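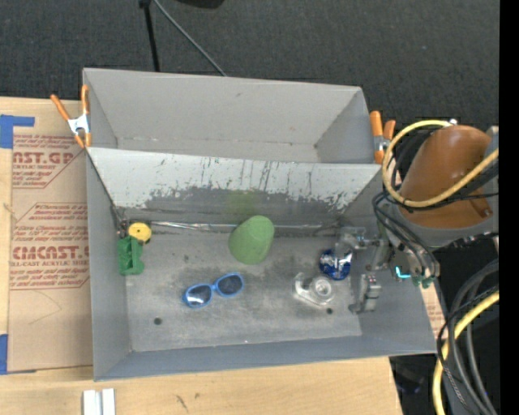
Jong-dae, I've been chewing on your Ephesians 2 question ever since it landed, and I think I disagree with you a little, in a friendly way! You're reading the "dividing wall" in verse 14 as a picture of two groups who simply hadn't met yet. I don't think Paul lets us off that easily. Look at the big gray bin, with the sloping divider between the two halves. All the loose stuff is on one side and the other side has nothing in it, and the divider is scratched and chipped nearly all the way across. My wall in Ephesians looks more like that. One side has the covenants and the promises and the other side, as Paul says in verse 12, is "without hope and without God in the world." And the wall itself is a beat-up thing, marked by years of hostility. He uses that word twice (14 and 16), so I don't think it's a slip of the pen.

Let me paste in what you wrote so the folks who joined in July can follow along:

> From: Jong-dae Pyo
> Subject: Eph 2:11-22 for the Flekesness group
>
> Hi all, I'm down to lead chapter 2 next and I'm stuck on the
> wall. My study notes say it could be the stone barrier in the
> temple courts that kept Gentiles out of the inner area, or it
> could be the law itself, or it could just be a figure of speech.
> I lean toward the last one. The people in Ephesus were a long
> way from Jerusalem and most of them would never have laid eyes
> on the temple. It seems to me Paul only means "you used to be
> strangers and now you're friends." Am I missing something? Also,
> how much time should I give verses 19 to 22? We usually have 60
> minutes and I tend to run out before the end.
>
> Jong-dae

OK, so on your three options. I used to be firmly in the temple barrier camp. It's vivid, and you've got that episode in Acts 21 where a crowd goes after Paul because they think he brought Trophimus past it – and Trophimus was from Ephesus! So at least one family in that church could have told you what the barrier meant. That's why I'd be slow to say they wouldn't have known about it. News like that travels, especially when it gets your pastor arrested.

But then verse 15 goes straight on to "the law with its commands and regulations," and it's hard to read that and keep the wall made only of stone. These days I tend to think Paul has both in his head and doesn't much care to pull them apart. You don't have to settle it for the group either. I'd put the two readings out there, give people 10 minutes to argue, and move along.

The part I'd really love you to slow down on is who does the breaking. It's Christ, in his flesh, at the cross. The Gentiles don't climb over and the Jews don't open a gate. When I taught this at our old place on Grurnus Road I had a retired gentleman tell me afterward that he'd been in church over 50 years and always heard this passage as "try harder to get along." He'd never noticed that the peace was already made before he was asked to live in it. I still think about that conversation a lot.

I don't mean we have nothing to do. Chapter 4 has plenty for us to do ("make every effort," and all that). But the order matters, and if your group gets to chapter 4 without chapter 2 under their feet, it's going to feel like homework.

As for 19 to 22, please don't rush it! Three pictures piled on top of each other: citizens, then a household, then a building that's somehow still growing. I'd give it a third of your time. If you have to cut something, shorten the background on circumcision in verse 11, which in my experience can swallow an entire evening.

If you want a hymn to finish, number 502 in the blue book fits well, and Wi says she can play it if somebody brings the stand for the keyboard. The one in the closet has a bad leg.

Two questions back to you, and to anybody else reading. Does "one new humanity" mean the old differences go away, or do they stay and stop mattering so much? I lean toward the second but I go back and forth. And has anyone got a decent short commentary they'd lend out? Mine went off with a cousin two moves ago and I don't expect to see it again.

Praying for you as you get ready.

Ju-won Baek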